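Rosalind Whitlock has been building a two-armed robot in her garage since September, and the first thing I wanted to know was why it doesn't do anything.

"It does things," she said. "It does them in the simulator."

I had driven out expecting a machine on a bench. The bench is there, with two motors clamped to it and a third in pieces beside a bag of screws. The rest of the project, which she calls Plilleck, lives on a laptop propped on a paint can. She opened the lid and showed me a pair of arms, a shelf and a lot of white tabletop.

I have sat through plenty of demos like this, and I told her so. A robot made of pixels never strips a gear. It never yanks its own cable out of the wall. What does she learn from it?

"Mostly where I've put things wrong," Whitlock said. "I had the shelf too far back for weeks. One arm could get to it and the other one just sort of pawed at the air. If I'd bolted that down for real, I'd have drilled the bench twice."

The plan is for the arms to put away small parts: bearings, spools of wire, the little boxes that pile up in any garage. She has spent $400 so far, which she says is less than she used to spend on golf. The simulator is a hobby package called Gralon, and it was free.
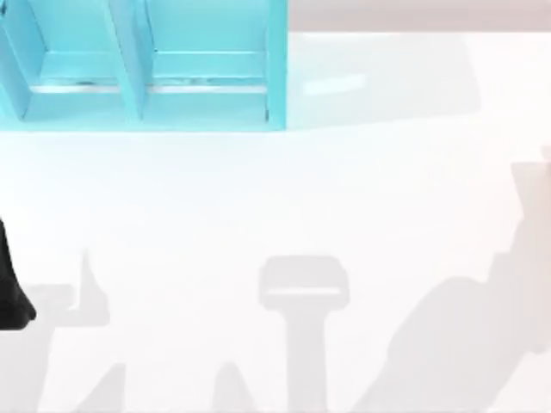 The shelf unit in Whitlock's simulated workspace, with part of one gripper at left.

I asked about the shadows, which struck me as a lot of trouble to go to for a machine that sorts bearings.

"The camera is going to see shadows in here whether I like it or not," she said, pointing up at the shop light. "So I want them in there too. I don't know if mine are good enough. They're softer than what I get off that light."

That was the sort of answer I kept getting, and I came to like it, though it didn't win me over. When I pushed her on results she pulled up a log. Her latest batch was 158 tries at setting a box on the shelf, all simulated. She wouldn't give me a success rate.

"You'd print it, and it wouldn't mean anything," she said. "The box in there weighs whatever I typed."

So what happens when the box weighs what it weighs?

"Then I find out how bad my typing was."

Her neighbor, a retired machinist named Begum, has less patience. He came by for a clamp while I was there and stayed long enough to say that he could put away every part in the garage in an afternoon. Whitlock agreed that he could. She has timed herself at it: 11 minutes for one drawer, with the radio on.

"I'm not saving time," she told me after he left. "If anybody tells you a home build like this saves time, they're selling a kit."

She nearly bought one. A company called Bositus offers a ready-made pair of arms, and she read me part of its sales page in a flat voice. It promised setup in a single evening. She had been quoted a wait of up to six weeks, and the grippers were extra.

I asked whether she would have been further along if she'd paid up.

"Probably. I'd have arms." She looked over at the motors. "I don't know that I'd know what was wrong with them."

The next job is the left wrist, the one in pieces. The motor she picked gets hot when it holds a load, and Gralon doesn't model heat at all, so the arm on her laptop can hold a box up all night. She has a bigger motor on order and a bracket to redraw to fit it. After that she wants to run one arm, by itself, with nothing in the gripper.

I told her I would come back to see a real box go onto a real shelf. She said to call first.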